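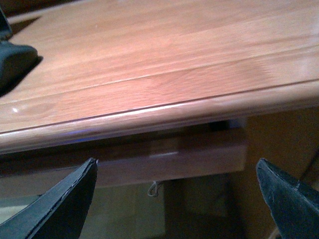
Fig. 1. Rounded front edge of the desk.

Project Gravero asked whether an ordinary wooden desk suits a student working on a laptop. The Rinaldi guide says a curved edge is kinder to the wrists. We doubt it – the guide gives no measurements.

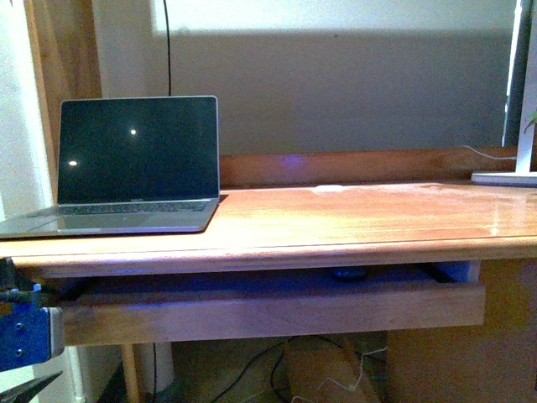
Ciltar objected that a drawer matters more than an edge, and that ours is too shallow for anything but pens. Fair, though we never tested pens.

A laptop set near the front lip leaves little room for forearms.
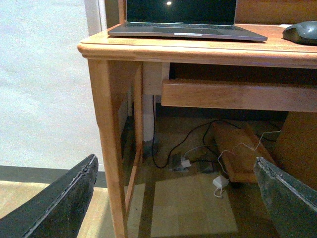 Report author: Prutusus, student group lead

Our survey got 378 replies. Most praised the desk, but only eight people had sat at one for a full evening. I would not build much on that.

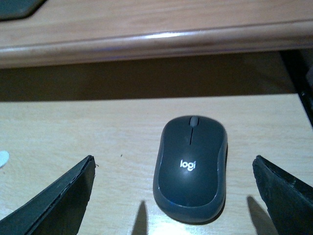

A mouse needs more space than the guide allows, one reply said, and a trackpad is no substitute. We left mouse space out of the score, which was probably a mistake.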